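From: Cornel Chiriac
To: the quilting and home sewing list
Date: 12 January 2022
Subject: Re: Binding that won't lie flat (long, sorry)

Rodrigo Arrieta wrote:

> I have now bound the same baby blanket twice and both times the edge
> came out looking like lasagna. It is one layer of a fluffy fabric on
> top and something flatter underneath, and I'm using a bias tape I got
> in a multipack. I pin it, it looks fine. I sew it, it ripples. My
> sister-in-law says to iron it. I ironed it. There is now a shiny
> patch in the shape of an iron.
>
> Also, the corners. I have watched three different people do a mitered
> corner and I understand it completely until I am the one holding it.
>
> The baby is due before the end of the month and is expected to have
> opinions. Is there any hope, or do I buy a stuffed giraffe?
>
> Rodrigo

Rodrigo,

There is hope, although I wouldn't return the giraffe if you've already got it.

I'll take your problems in the order in which I suffered them myself. My first bound blanket was made for a nephew who is now taller than I am, and his mother still keeps it in a drawer where visitors can't find it. So I speak with authority.

First, the ripple. You say it looks fine pinned and goes wavy when sewn. Your machine is feeding the bottom layer along nicely with the feed dogs while the presser foot shoves the top layer forward like a snowplow. With two flat cottons you hardly notice. With pile on one side you get lasagna. A walking foot fixes most of it. I have a Brasetti one that sounds like a stapler falling down the stairs, but it does pull both layers at the same speed. If you don't want to buy a foot for one blanket, back off the presser foot pressure if your machine has a dial for it, lengthen the stitch, and put the fluffy side down against the feed dogs when you can.

Then there's the tape. Multipack bias tape is cut from whatever was left on the floor that afternoon. It stretches if you look at it. The temptation is to tug it along the edge a little so that it looks tight and neat, and then when you let go it shrinks back and takes the blanket with it. Lay it down as if it were asleep. If your blanket edges are straight, you don't need bias at all. Cut your own strips on the straight grain and half your troubles go away. Bias is for curves.

Maite Calvo will now write in to say that bias wears better on a folded edge, and she will be right, and she has been right on this list every November for as long as I've been reading it. Maite, I salute you. He has two weeks and an iron mark.

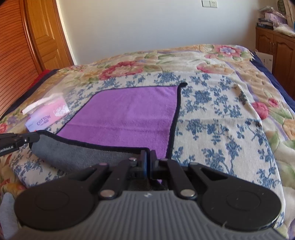

On pins. Plush eats them. I once found one in a finished throw with my elbow, four months after I had given the thing away and was visiting it. Use clips. Ataberk uses clothespins, the small kind meant for hanging up photographs, and his edges are better than mine, so I have stopped making remarks. Whatever you use, put them closer together than seems reasonable, and then baste by hand. I know. I didn't want to hear it either. But basting one side of a baby blanket takes as long as one cup of coffee, and unpicking black thread out of pile takes a weekend and some of your faith.

Trim the pile in the seam allowance, too. Small sharp scissors, just the strip that will be under the binding, shaved down close to the backing. It makes a mess like a sheepdog has exploded, so do it outside or over a sheet. Once the bulk is gone the binding folds over the edge properly and stops trying to roll off. If you skip every other thing in this message, do that one.

The shiny patch: was it polyester? It was polyester. The heat has flattened the pile, and how much of it comes back depends on how angry you were at the time. Hold a steam iron an inch above it, not touching, give it a good cloud, then lift the pile with a soft toothbrush. Repeat until you're bored. If the fibers have melted together then it's permanent, and the usual remedy is to sew an elephant over it. A surprising number of the appliqué animals in this world are standing on scorch marks.

Corners. The bit that the videos rush is where you stop sewing. Stop before the corner by exactly the width of your seam allowance. Backstitch, cut the thread, and take the whole thing out of the machine. Everybody tries to pivot with the needle down to save ten seconds. Don't. Fold the strip straight up so it makes a diagonal, then fold it straight down so the new fold is level with the edge you've just finished, and start again from the top. When you turn it to the other side there will be a lump. Poke it with a chopstick, say something rude, and put in three hand stitches to hold the miter shut.

If you can't face that, round the corners. Draw around a saucer, cut, and use your stretchy multipack tape, which will be happy for the first time in its life. A baby has never once complained about a rounded corner. Eduard Ondrejka claims he rounds his for safety, and I let him claim it.

As for thread, I use the Kadlec all-purpose polyester for this sort of thing and have no complaints. The Plidow is cheaper and sheds lint into the bobbin case until it looks like something has been nesting there. Others here swear by it. Others here also store their rotary cutters open, so weigh that as you like. New needle before you start, a size 90 or so, ballpoint if the backing is a knit.

Last thing, wash it before you hand it over. Cold, gentle, no softener. Some of the wave you are seeing may go after one wash, and some wave you aren't seeing may arrive, and it's better to meet it in private.

Post a picture when it's done, or when you've given up. We take both.

Cornel

P.S. Two people have written to me off list about the Busetti cutting mat. Yes, it's still for sale. Yes, it still has the coffee ring. The ring is on the inch side, so if you work in centimeters you will never have to see it.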